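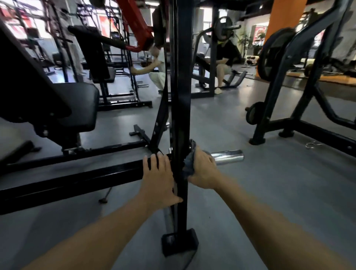
No. 28

November 27, 2020
by Mirela Vieira

Wiping down again this morning, and all the while I had the Sengar quote going round in my head, so I suppose I cleaned some of those posts twice. You get to know a weight machine very well with a cloth in your hand. There are the joints, the straps, the rows of adjustment holes, and I kept asking myself how on earth a floor robot is meant to help me with any of that.

Ragnheiður Thoroddsen called at lunch, bless her, and we talked far too long (her tea went cold, mine too). She thinks I should split the thing in two: a robot for the floor now, and leave the frames to hands and cloths for another year or so. The Sengar machine comes to 3632 with the dock, and then 99 a month for service, which they mention very quietly on the last page. The Honach is cheaper to buy but wants its own brushes, and I couldn't get a straight answer about how often they need changing. I've written to them again, as politely as I could manage!

What worries me is the low stuff. All those feet and base plates, the diagonal legs on the big rack, a collar clip left lying on the floor. The Famov man told me his robot would simply go around a clip, and maybe it would, but I'd like to see it do so here, on our own gray vinyl, before I sign anything. He has offered a trial of 3 weeks. I said yes to that, and felt quite grown-up saying it.

I did go back through the budget after supper. If I put off the new bench pads until May there is enough for the robot and the first months of service, with a little left over for cloths, of which we seem to go through mountains. Isus would let us pay in parts, but I don't love owing people money, I never have, and Ragnheiður says I get that from my mother.

Must remember to measure the gap between the rack and the orange pillar tomorrow, and to ask Famov how wide theirs is.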